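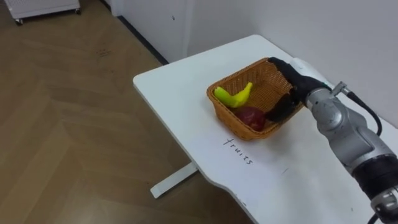
A banana and an apple in a woven basket.

Why Fruit Ripens

Fruit is the part of a plant that holds the seeds. A plant cannot walk, so it needs some other way to move its seeds to new ground. Many plants use animals for this job. An animal eats the fruit, travels, and drops the seeds somewhere else. Ripening is the change that makes a fruit worth eating.

Before ripening

An unripe fruit is hard, sour and often green. The green comes from chlorophyll, the same substance that colors leaves. The seeds inside are still growing, and if an animal ate the fruit now, the seeds would be wasted. Hard flesh and a sour or bitter taste keep most animals away until the seeds are ready.

What changes

Starch turns into sugar. Starch is a way of storing energy, and it has almost no taste. A green banana is full of it. As the banana ripens, most of the starch is broken down into sugars, which taste sweet.

The walls between cells get weaker. A substance called pectin holds plant cells together, a little like glue. During ripening the pectin breaks down and the flesh becomes soft.

The color changes. In a banana, the chlorophyll fades and lets the yellow show. The yellow was there all along, hidden by the green. In a red apple, the skin makes a new red coloring as well.

The smell changes too. Ripe fruit gives off tiny amounts of many substances that float through the air. Your nose picks them up, and so do the noses of bats, birds and insects.

The signal

Many fruits start to ripen when they sense a gas called ethylene. The gas has no color, and the fruit makes it itself. Once a banana begins to give off ethylene, the gas makes it ripen faster, and it then gives off more. Apples also make a lot of ethylene. A banana kept close to apples will often ripen sooner than one kept alone.

Not all fruits work this way. Grapes, strawberries and oranges do not get much sweeter after they are picked. They have to be left on the plant until they are ready.

Slowing it down

Cold slows ripening. Apples can be kept for months in cold rooms with very little oxygen, so an apple picked in the fall may still be crisp in February. Bananas come from warm places and are harmed by cold. In a refrigerator the skin turns brown, although the inside stays fit to eat for a while.

Try it

You need two green bananas, one ripe apple and two paper bags. Put one banana in the first bag. Put the other banana and the apple in the second bag. Fold the tops over and leave both bags in the same room for up to 8 days. Look at the bananas once a day and write down their color. Close the bags again each time – the gas escapes when they are open.

Words to know

Chlorophyll: the green substance in plants.
Ethylene: a gas that makes many fruits ripen.
Pectin: a substance that holds plant cells together.
Starch: stored plant energy with almost no taste.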